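Checklist for a supervised contact room, with comments
Saltden family contact rooms – inspected 14/04/2023
Inspection made by: Vojtěch Matoušek
Received by: Ľudovít Havlíček, contact coordinator

This list is used before a room is given to families for supervised contact or for handover of children between parents who live apart. Each point is marked **OK**, **Repair** or **Open**. The comments are mine. Where I write "the order" I mean the court order or the written agreement of the parents, whichever the family has.

## 1. Arrival and separate entrances

- [x] **Two entrances, both open from inside without key** – OK
- [x] **Entrances cannot be seen one from the other** – OK
- [ ] **Waiting places separated by a closed door** – Repair

The door between the front waiting place and the corridor does not close by itself. The arm at the top is tired and the door stops a hand's width from the lock. A parent who sits on the bench by the radiator can then hear and partly see who comes from the back entrance. For families with a no-contact condition I ask that the front waiting place is not used before the door closes properly.

- [x] **Arrival times in the diary at least 15 minutes apart for families with a no-contact condition** – OK

I compared the diary with the sheets of January. In one case the two times were written the same, but it was corrected by hand on the same page, with initials. Please correct always in this way, with initials, and do not use white fluid.

- [ ] **Car park lighting** – Repair

The lamp nearest to the back entrance does not work. Evening handovers go through this place.

## 2. Contact room, large

- [x] **Window in the door free, no posters or paper on it** – OK
- [x] **Supervisor's chair has a view of the whole room** – OK
- [x] **Sockets covered** – OK
- [ ] **Shelves fixed to the wall** – Repair

The tall shelf from Rolldale is fixed only on the left side. On the right side the screw is in the plaster and turns in the fingers. The heavy board games should go down to the lowest shelf today, the screw can wait until the workman comes.

- [x] **Window restrictors** – OK, tested on both windows
- [x] **Soft mat clean and without holes** – OK
- [x] **Toys complete and not broken** – OK

Two wooden puzzles were missing pieces and I put them away. I did not throw them, they are in the box under the desk in the office.

- [x] **No recording devices left in the room** – OK

Comment on this point, because the question came again from a parent. The order normally says nothing about recording, and our own house rules say that parents do not film or record the contact. A photograph of the child is allowed if both parents agreed in writing. If only one agreed, the answer is no, also when the child asks for it nicely.

## 3. Contact room, small

- [x] **Temperature comfortable for a baby** – OK
- [x] **Changing table stable, strap works** – OK
- [ ] **Call button** – Repair

The button rings in the office but the light above the door stays dark. With the office door closed and the printer working I could not hear the ring from the corridor. It is a Grukico button and the old instruction sheet is in the folder. Perhaps only the bulb, I did not open it.

- [x] **Feeding chair clean, harness complete** – OK
- [x] **Floor dry, no loose edges** – OK

## 4. Kitchen used by families

- [x] **Knives and scissors locked** – OK
- [x] **Kettle out of reach of small children** – OK
- [ ] **Allergy card visible** – Open

The card on the cupboard is from an earlier form and has no place for medicines. I saw the new form in the office, it must only be printed and put up.

- [x] **Fridge thermometer present** – OK
- [x] **Fire blanket on the wall** – OK
- [x] **First aid box sealed** – OK

## 5. Papers and messages between parents

This part is not about the building but I am asked to check it on the same visit. I took 24 family files from the cabinet and looked only if the papers are in place. I did not read reports.

- [x] **Copy of the valid order in front of the file** – OK in all
- [ ] **Expired orders marked as expired** – Repair

In two files the old and the new order lie together with no mark. One of them has different weekends for the father. A new colleague who takes the file in a hurry would take the first paper and send the wrong letter.

- [x] **List of persons allowed to collect the child, signed** – OK
- [ ] **Message book for handovers** – Open

The message book is for practical things: sleep, food, medicine, school bag, next date. In three books I saw long remarks about money and about the new partner. The coordinator should speak with both parents separately and show them the first page, where the rule is printed. I do not recommend tearing out pages. What is written stays in the book.

- [x] **Files locked at the end of the day** – OK
- [x] **Home addresses not visible on the shared diary** – OK

For the families where one parent's address is protected, please check also the envelopes. A window envelope shows more than one thinks when the letter moves inside.

## 6. Fire and emergency

- [x] **Escape plan on each floor** – OK
- [x] **Extinguishers in date** – OK
- [x] **Emergency lighting tested** – OK
- [ ] **Meeting point** – Open

The plan gives one meeting point for everybody. With families who must stay apart this is not enough. I propose the wall by the bicycle stands for the back entrance and the present place for the front one, with one member of staff at each. It must be written in the plan and said at the first visit.

- [x] **Staff know the word for asking quiet help** – OK, asked two persons

## 7. Repairs, in order of urgency

| No. | What | Who | State |
|---|---|---|---|
| 1 | Door closer, front waiting place | Kikuchi | ordered |
| 2 | Right screw of tall shelf | Kikuchi | to be ordered |
| 3 | Lamp at back entrance | landlord | reported by telephone |
| 4 | Light of call button, small room | office first | open |
| 5 | Marking of expired orders | Ľ. Havlíček | open |
| 6 | Second meeting point in the plan | Ľ. Havlíček | open |
| 7 | New allergy card | office | open |

Points 1 and 3 should be finished before the next evening handover. If the closer does not come in time, use the back corridor for one parent and the large room for the other – the small room is too near to the door.

I return to look at points 1 to 4 only. For the others a note by e-mail is sufficient.

V. Matoušek

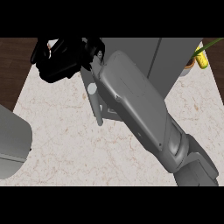

Robot arm over a marble-pattern countertop, computer-rendered.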